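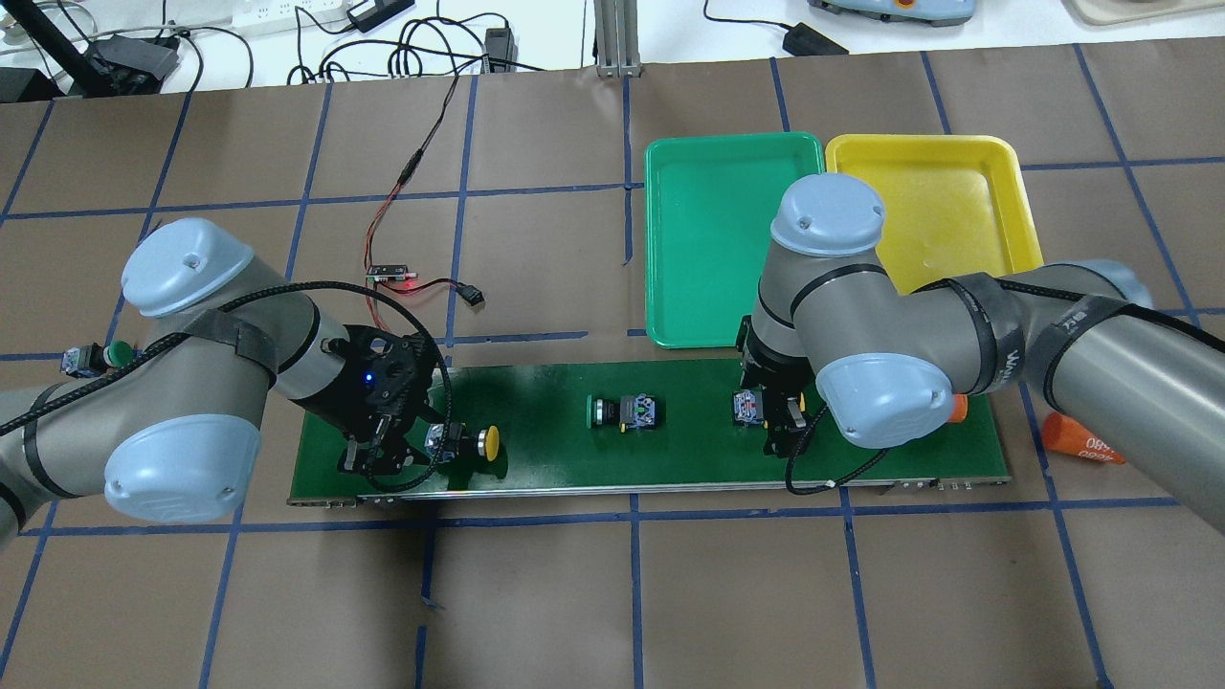 Bridberg, November 2022

Print this page | E-mail this page

About Gollby

Gollby reads cannabis and CBD labels for a living. We buy products off the shelf in Bridberg and the towns near it, pay full price, send them to an outside lab, and publish what comes back next to what the package claimed. Ludmila Beneš started doing this with her own money after a tincture that promised to fix her mother's knees did nothing for her mother's knees. Ghazal Arabzadeh joined a year later from a job in food labeling, where she had learned how much a phrase like "full spectrum" can be made to carry.

We are asked a lot whether we are for or against. Both of us voted for legal sales. Neither of us thinks that a yes vote obliges anyone to believe that gummies cure insomnia, eczema, grief and a dog's fear of thunder. Some people tell us CBD helps them and we have no wish to argue with them. What we argue with is the sign in the shop window.

So far we have tested 335 products. Of those, 167 contained an amount of CBD that matched the label within the margin we allow, and you can decide for yourself whether half is a good score. The full list runs by product type, and we leave the poor results up even when the maker has since changed the recipe. If a new batch does better, it gets its own entry under the old one.

How we are paid

By readers. The newsletter costs money and 2,292 people pay for it. We take no advertising from growers, processors, shops or anyone selling packaging to them. Brimley, a chain you may have seen if you live around here, once offered to sponsor our topicals section, with "light input" on the wording. We said no, and the offer came back with a bigger number on it and the same wording attached. Evangelista, which makes the mint oil, sends us a fruit basket every December. We send it back, and it keeps coming.

We also don't do private testing for companies. A firm that pays for a result usually wants to pick the sample, and then quotes the result on the box for years.

What we can't tell you

We can tell you what was in the bottle we bought. We can't tell you what is in yours, particularly if it comes from a different batch. A lab certificate on a seller's website doesn't settle the matter either. We have seen certificates that were two years old, certificates for some other flavor, and one with the batch number blacked out "for security."

We aren't doctors. Please don't write to ask how many drops to take or whether it mixes with your blood pressure pills. Ask a pharmacist, and bring the bottle.

We get things wrong too. Last spring we listed a hemp cream as containing no CBD when we had mixed up two sample numbers. The maker complained, loudly, and was right. The correction is at the top of that entry and will stay there.

Suggesting a product

Send us the name, the shop and a photo of the label. We can't get to everything, and we won't accept a sample from the person who makes it, however sure they are of it. Anything advertised as "100 percent pure" goes to the front of the line, mostly because Ghazal wants to know what they think the word means.

Last updated: November edition
Contact Gollby | Copyright Gollby, all rights reserved | Back to top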